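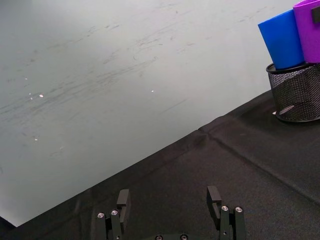
About us

Jinditz is a small robotics lab that studies how two-armed robots learn to handle everyday objects from human demonstrations. Yasmine El Sherbiny and Lahcen Ezzat started it in May, with Ashraf Zaki joining to run the training side. We work on tabletop tasks, mostly cups, holders and cloth.

Our method trains one policy on views from the wrists and the head together. Each task gets 60 demonstrations – no more, so that results can be compared.
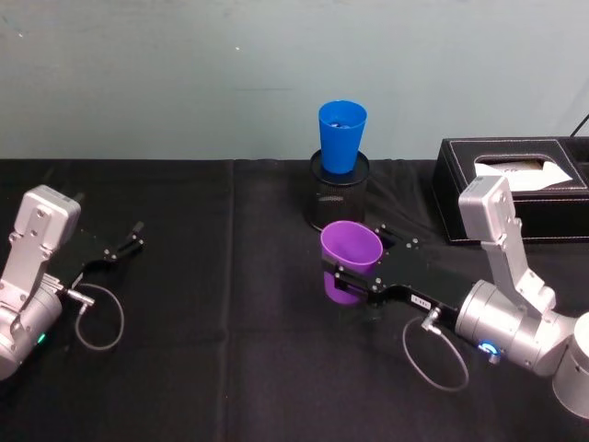 Why not use a single camera?
A head view shows where both arms are, but a gripper often hides the object it is closing on. The wrist views fill that gap.

Nested and touching objects are still our hardest cases. A cup that leans on its neighbor can shift when the other one is lifted, and the policy has to correct for it.
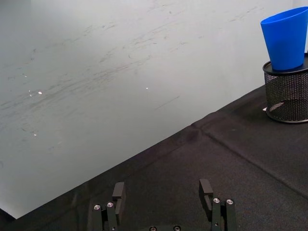
We repeat every test with 3 starting layouts and report the failures along with the successes. Blažena Havlíček keeps the test records and answers requests for them.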